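Presseinformation
Loltthorpe, 8. Mai 2019

Kollege Greifarm räumt mit auf: Mirkimard führt Roboterarme in der Sortierung für Büro- und Schulbedarf ein und nimmt sich dafür viel Zeit mit der Belegschaft

Wer in den vergangenen Monaten bei Mirkimard in Loltthorpe durch die Halle gegangen ist, der hat es vielleicht schon bemerkt: Neben den langen Packtischen, an denen seit vielen Jahren Schulsets, Büropakete und Bastelkisten zusammengestellt werden, ist ein neuer Arbeitsbereich entstanden. Dort lernen Roboterarme, kleine Dinge zu greifen, zu drehen und an ihren Platz zu legen, und dort lernen auch unsere Kolleginnen und Kollegen, wie man mit solchen Armen arbeitet, ihnen etwas beibringt und sie, wenn es sein muss, auch einmal in die Pause schickt. Heute geht dieser Bereich, den im Haus alle nur »das Nebenzimmer« nennen, obwohl er längst kein Zimmer mehr ist, in den regulären Betrieb über. Darüber freuen wir uns sehr, und wir möchten gern ein wenig ausführlicher davon erzählen, wie es dazu gekommen ist.

Mirkimard stellt Sets für Schulen, Behörden und kleinere Büros zusammen. Das Sortiment umfasst 721 Artikel, vom Radiergummi bis zum Locher, und ein großer Teil davon ist klein, leicht und von sehr unterschiedlicher Form. Für die Menschen am Packtisch ist das keine schwierige Arbeit, aber eine, die in die Handgelenke und in die Schultern geht, vor allem in den Wochen vor Schulbeginn und dann noch einmal im Oktober, wenn die Nachbestellungen eintreffen. Besonders mühsam ist seit jeher die Rückläufersortierung: Sets, die geöffnet zurückkommen, müssen auseinandergenommen, geprüft und wieder in ihre Einzelteile sortiert werden. Das macht niemand gern acht Stunden am Stück, und bei uns musste es zuletzt doch immer jemand tun.

»Ich habe selbst am Rückläufertisch angefangen, und ich weiß noch gut, wie sich am Abend die Finger anfühlten«, erzählt Selvaraj Herath, der heute die Halle in Loltthorpe leitet. »Als wir anfingen, über Roboter zu sprechen, habe ich gesagt: Dann bitte zuerst dort. Und bitte so, dass die Leute vom Rückläufertisch von Anfang an dabei sind und nicht erst, wenn alles fertig aufgebaut ist.«

So ist es dann auch gemacht worden. Gemeinsam mit dem Ingenieurbüro Siriwardena, das uns schon bei der Umstellung der Fördertechnik begleitet hat, wurden zunächst die Griffe aufgenommen, die am Rückläufertisch am häufigsten vorkommen. Unsere Kolleginnen und Kollegen haben sie vorgemacht, erklärt und manchmal auch ein wenig darüber gestritten, denn wie man einen Stift am besten in einen Becher stellt, darüber gibt es in Loltthorpe mehr Meinungen, als man von außen vermuten würde. Aus diesen Gesprächen ist ein Übungsplan geworden, den inzwischen 25 Beschäftigte durchlaufen haben.

Die Schulung läuft neben der normalen Schicht und wird selbstverständlich als Arbeitszeit bezahlt. Sie beginnt am Tisch, mit wenigen Gegenständen und ohne Zeitdruck. Wer teilnimmt, führt den Arm zunächst von Hand, später über ein Bedienpult, und schaut sich hinterher gemeinsam mit der Gruppe die Aufnahmen an. Erst danach kommen die gemischten Kisten an die Reihe, also das, was im Alltag wirklich ankommt. Mehrere Teilnehmerinnen haben uns gesagt, dass ihnen gerade dieser langsame Anfang gutgetan hat. Eine Kollegin, die vorher mit Computern möglichst wenig zu tun haben wollte, betreut heute die Frühschicht im neuen Bereich und hat für die Nachfolgenden ein handgeschriebenes Heft angelegt, in dem auch steht, bei welchen Mäppchen der Reißverschluss Ärger macht.

Uns ist bewusst, dass bei einem solchen Schritt auch Sorgen mit im Raum stehen, und die haben wir von Beginn an ernst genommen. Mit dem Betriebsrat wurde eine Vereinbarung geschlossen, nach der im Zusammenhang mit den Roboterarmen keine Stelle gestrichen wird. Die Aufnahmen aus der Übung dürfen nicht zur Leistungsbewertung einzelner Personen herangezogen werden. Wer nicht in den neuen Bereich wechseln möchte, bleibt am Packtisch, und wer es ausprobiert und nach einigen Wochen wieder zurück möchte, kann das ohne Angabe von Gründen tun. Zwei Kollegen haben davon Gebrauch gemacht, und beide sind weiterhin sehr geschätzte Mitglieder der Packmannschaft.

Ruwan Dissanayake vertritt im Betriebsrat die Spätschicht und hat die Vereinbarung mitverhandelt. »Am Anfang war die Stimmung gemischt, das darf man ruhig sagen«, erinnert er sich. »Es gab Kollegen, die haben den Arm demonstrativ nicht gegrüßt. Inzwischen fragen dieselben Leute, wann bei ihnen am Tisch einer aufgestellt wird. Wichtig war für uns, dass die Pausenregelung bleibt, wie sie ist, und dass das Tempo vom Menschen vorgegeben wird. Daran hat sich die Geschäftsführung gehalten.«

Im Alltag sieht die neue Aufteilung so aus: Der Arm übernimmt das Vereinzeln und Einsortieren der einfachen Teile, der Mensch daneben prüft, entscheidet über Grenzfälle und kümmert sich um alles, was weich, verknotet, beschädigt oder einfach ungewöhnlich ist. Davon gibt es reichlich. Angebrochene Klebestifte, verbogene Zirkel und Hefte mit Eselsohren wandern weiterhin durch menschliche Hände, und das wird wohl noch eine gute Weile so bleiben. Pro Schicht werden im neuen Bereich derzeit mehr als 400 Rückläufersets bearbeitet, und die Kolleginnen und Kollegen wechseln dabei regelmäßig zwischen Prüfplatz, Bedienpult und Packtisch, damit keine Tätigkeit zu lange am selben Arm oder derselben Schulter hängen bleibt.

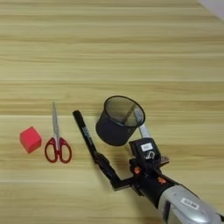 Geübt wird übrigens auch nach dem heutigen Tag weiter. Die Übungstische bleiben stehen, und jede neue Artikelgruppe wird dort zuerst in Ruhe ausprobiert, bevor sie in die Sortierung kommt. Stifte gelten unter den Anlernenden als dankbarer Einstieg, Scheren als etwas für Fortgeschrittene, und über Büroklammern möchte im Moment lieber noch niemand sprechen.

Imtiaz Sheikh betreut das Vorhaben auf Seiten von Siriwardena und ist in den vergangenen Monaten so oft in Loltthorpe gewesen, dass er in der Kantine inzwischen eine eigene Tasse hat. »Was mich beeindruckt hat, war das Wissen, das an diesen Tischen sitzt«, berichtet er. »Wir kamen mit unseren Vorstellungen davon, wie man Dinge sortiert, und haben vieles davon nach der ersten Woche wieder eingepackt. Die Reihenfolge, in der die Kisten heute ausgeräumt werden, stammt vollständig von den Leuten hier.«

Auch für unseren zweiten Standort in Cotelcombe ist der heutige Tag ein Anlass zur Vorfreude. Dort soll ab Oktober ein kleinerer Übungsbereich entstehen, und die ersten Interessierten waren bereits zu Besuch in Loltthorpe, um zuzuschauen und vor allem, um zu fragen. Rizwan Talukder, der den Standort Cotelcombe leitet, hat schon angekündigt, dass er sich selbst als Erster für die Schulung eintragen wird. Wir nehmen ihn beim Wort.

Am Tag der offenen Halle, dessen Termin wir rechtzeitig bekannt geben, können sich Angehörige, Nachbarn und Kunden selbst ein Bild machen. Die Kolleginnen und Kollegen aus dem neuen Bereich werden an den Tischen stehen und Fragen beantworten, und wer mag, darf unter Anleitung auch selbst einmal ans Bedienpult. Für Kaffee und Kuchen ist gesorgt, Kinder sind herzlich willkommen, und Parkplätze gibt es hinter dem Wareneingang. Schulklassen bitten wir wegen der begrenzten Plätze um vorherige Anmeldung.

Über Mirkimard
Mirkimard stellt am Hauptsitz in Loltthorpe sowie in Cotelcombe Sets für Schule, Büro und Verwaltung zusammen und übernimmt für seine Kunden auch Lagerung, Versand und Rücknahme. An beiden Standorten bildet das Unternehmen in kaufmännischen und gewerblichen Berufen aus.

Ansprechpartner für die Presse
Selvaraj Seneviratne, Unternehmenskommunikation Mirkimard, Loltthorpe
Gesprächstermine mit Beschäftigten aus dem neuen Bereich vermitteln wir gern. Der Abdruck ist honorarfrei, über ein Belegexemplar freuen wir uns.

Kontakt | Impressum | Datenschutz | © 2019 Mirkimard | Nach oben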